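**传送带抓取:只加腕部力矩残差,不改视觉,有人复现过吗?**

**慢半拍的残差**(楼主)

组里最近在跑 Fludden 那套方法:视觉策略原封不动,末端叠一个小残差网络,只吃力矩。训练用了 1,486 条轨迹,测试 200 次。老板的评价是"还行",在我们组这算年度表彰。
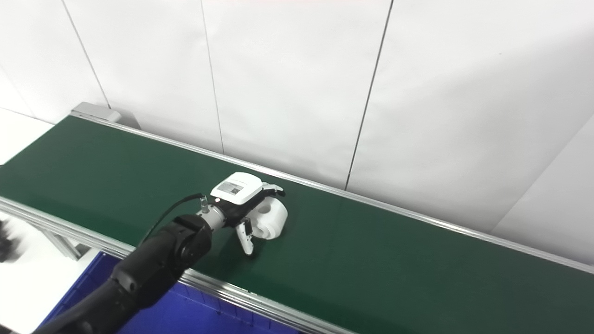
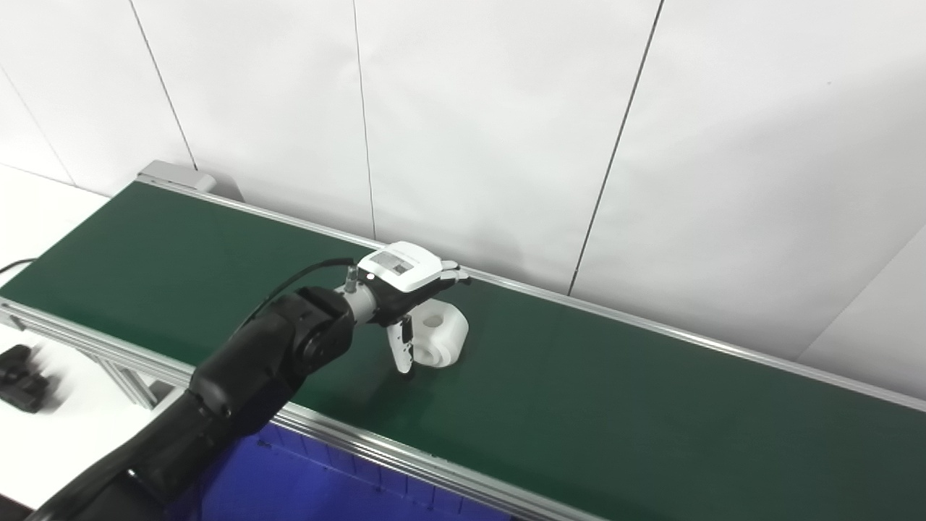
绿色皮带,白色带孔件,工况朴素得像课程作业。加残差之后,200 次里失败 12 次;不加,失败 124 次。数字漂亮得我自己都不太信,所以来挨骂。

**idow_用户**

那就骂了。124 次失败的基线是怎么调出来的?我拿同类策略在 Idow 的台子上跑,不加残差也没烂成这样。先把基线喂饱再比,不然等于跟饿了三天的人比掰手腕。

**慢半拍的残差**

基线用的是原文超参,一个没动。

**idow_用户**

原文超参是给原文那条皮带用的。

**白墙反光受害者**

插一句,皮带是动的还是停的?停着测就别叫"传送带抓取"了,叫"绿桌子抓取"。

**慢半拍的残差**

200 次全是低速匀速。停着的另外测过,没算进去。变速还没做,一变速时间戳就对不齐,目前处于互相指责阶段。

**Novgate搬砖工**

我站楼主。El Idrissi 消融那节写得很清楚,收益主要来自接触后那一小段,视觉被手挡住,本来就瞎,力矩补上很合理。我们换了三种件,趋势一致,幅度没这么夸张。

**idow_用户**

"幅度没这么夸张"就是我的意思,谢谢你替我说了。

**Novgate搬砖工**

我说的是趋势一致,你只读后半句。

**白墙反光受害者**

白件配白墙,绿皮带好歹有对比度。楼主换个深色件试试?我怀疑基线有一半死在分割上,跟力矩没关系。

**慢半拍的残差**

这条有道理,记下了。今晚先把基线学习率扫一遍,再打深色件。打印机前面还排着师兄的手机支架,二月底之前能轮到我就不错了。

**idow_用户**

扫完把曲线贴出来,别只贴最好那条。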